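Flat mop

A flat mop is a floor-cleaning tool with a wide, low head fixed to the end of a long handle. It is used on smooth indoor floors such as tile, vinyl, laminate and sealed wood.

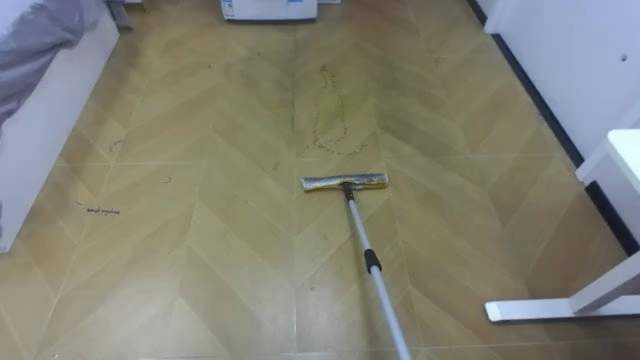 A long-handled flat cleaning tool on a floor with a chevron pattern; reddish-brown marks lie just ahead of the head.

The tool is closely related to the floor squeegee, and the two are often sold side by side. A squeegee pushes liquid toward a drain or a door with a rubber blade, while a flat mop holds a cloth, sponge or pad that takes the liquid up. Some models combine both — a sponge on one edge and a blade on the other — and are listed under either name.

Construction
The head is normally a narrow bar or a rectangular plate. Pads are attached with hook-and-loop strips, clips or corner pockets, and most can be removed for washing. A joint between the head and the pole lets the head stay flat on the floor while the handle is held at an angle.

Poles are made of steel, aluminum, plastic or wood. Metal poles are often telescopic, with a thinner section that slides inside a thicker one. A collar where the sections meet is twisted or flipped to lock the length. A collar that has worn smooth will slip under pressure, and this is a common reason for replacing the whole pole.

Use
Loose grit is swept or vacuumed first. The head is then drawn across the floor in overlapping passes, beginning at the wall farthest from the door. On plank floors it is usual to follow the length of the boards. Chevron and herringbone floors have no single board direction, so the passes are made along the length of the room.

Dried spills such as sauce or coffee may need more than one pass. A damp pad is left on the mark for 20 seconds or so before wiping, and the pad is turned or rinsed once it is visibly soiled. Wood and laminate floors are cleaned with a well-wrung pad, as standing water can enter the joints and swell the edges.

Streaks on glossy floors generally come from too much detergent. They are removed with a second pass using plain water.

Care
Microfiber pads are machine washed without fabric softener. Sponge heads are rinsed and stored off the floor. The Mundthorpe household guide by Ashwin Annamalai recommends replacing a sponge head after 8 weeks of daily use.

See also
Floor squeegee
String mop
Chevron flooring
Microfiber

This page was last edited on September 29, 2026.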